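Jolari publie Hurnel 3, son outil de planification pour les équipes de développement

Communiqué de presse, 12 mai 2020

Jolari, éditeur de logiciels de gestion de projet, annonce la disponibilité de Hurnel 3, nouvelle version de son outil de planification et de suivi destiné aux équipes de développement. Cette version permet de préparer plusieurs livraisons en parallèle, de suivre les dépendances entre équipes et d'importer des données depuis les principaux formats de tableur. Elle est proposée en téléchargement pour une installation sur serveur et en version hébergée.
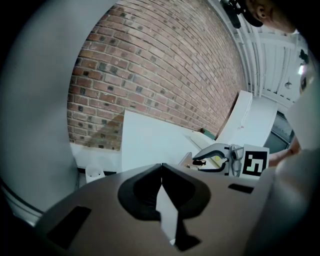

Logiciels et services

Hurnel s'adresse aux responsables techniques et aux chefs de projet qui doivent tenir un calendrier de livraison sans passer leurs journées à mettre à jour des feuilles de calcul. L'outil regroupe dans un même espace la liste des demandes, le plan de charge et l'historique des versions livrées. Les développeurs y déclarent l'avancement de leurs tâches, et le plan est recalculé à chaque modification.

La principale nouveauté de la version 3 est le plan de livraison multiple. Jusqu'à présent, un projet ne pouvait contenir qu'une seule livraison en préparation. Les équipes qui maintenaient une version corrective tout en développant la suivante devaient créer deux projets distincts et recopier les anomalies de l'un à l'autre. Elles peuvent désormais ouvrir autant de livraisons que nécessaire et rattacher une même demande à plusieurs d'entre elles. L'état de la demande est suivi séparément pour chaque livraison.

Le suivi des dépendances a été entièrement réécrit. Lorsqu'une tâche dépend du travail d'une autre équipe, le retard éventuel est reporté sur le calendrier des deux équipes, et les personnes concernées reçoivent une notification. Les seuils d'alerte se règlent par projet. Il est possible de les désactiver pendant une phase de cadrage, quand les dates changent souvent.

Hurnel 3 comprend également un module d'import. Les fichiers CSV et les classeurs sont analysés avant l'intégration, et un rapport signale les lignes incomplètes ou en double. L'utilisateur corrige les lignes dans l'interface ou relance l'import après avoir modifié le fichier d'origine. Les correspondances entre colonnes sont enregistrées et peuvent être réutilisées.

Un programme de test ouvert en avril

La version préliminaire a été mise à l'essai en avril par 30 équipes clientes. Le cabinet de conseil Karabulut, qui utilise Hurnel pour le suivi des projets qu'il reprend en cours de route, a migré à cette occasion un portefeuille de 700 demandes. 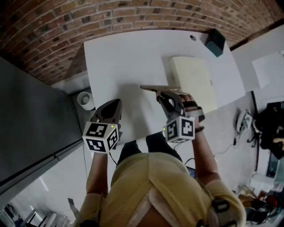
Les retours recueillis pendant ces essais ont conduit à plusieurs changements. L'écran de comparaison entre le plan initial et le plan en cours affiche maintenant les écarts en jours ouvrés. Les filtres enregistrés peuvent être partagés avec toute l'équipe, avec un droit de modification réservé à leur auteur. L'export PDF du calendrier, jugé peu lisible au-delà d'un trimestre, a été remplacé par un format paginé mois par mois.

Le connecteur Tukari, qui relie Hurnel aux dépôts de code source, est désormais fourni avec toutes les éditions. Il associe chaque modification du code à la demande correspondante et prépare la liste des changements à joindre à la livraison. Les clients qui avaient acquis le connecteur séparément verront le montant restant déduit de leur prochain renouvellement.

Disponibilité et conditions

Hurnel 3 est disponible dès aujourd'hui en français, en anglais et en allemand. L'édition Équipe est limitée à 100 utilisateurs par serveur. L'édition Entreprise ne comporte pas de limite et ajoute l'authentification par annuaire ainsi que la journalisation des accès. Une période d'essai de 30 jours est proposée pour les deux éditions, sans engagement.

La mise à jour est gratuite pour tous les clients disposant d'un contrat de maintenance en cours. La migration depuis la version 2 s'effectue à l'aide d'un assistant qui conserve les projets, les comptes et les pièces jointes. Jolari recommande de sauvegarder la base de données avant de lancer l'opération. Les versions antérieures à la 2 doivent d'abord être mises à niveau, selon la procédure décrite dans la documentation d'administration.

À propos de Jolari

Jolari conçoit et commercialise des outils de planification pour les équipes de développement logiciel. Son catalogue comprend Hurnel et le connecteur Tukari. L'entreprise assure elle-même le support technique et la formation de ses clients.

Contact presse : service communication de Jolari, via le formulaire de la rubrique Presse du site.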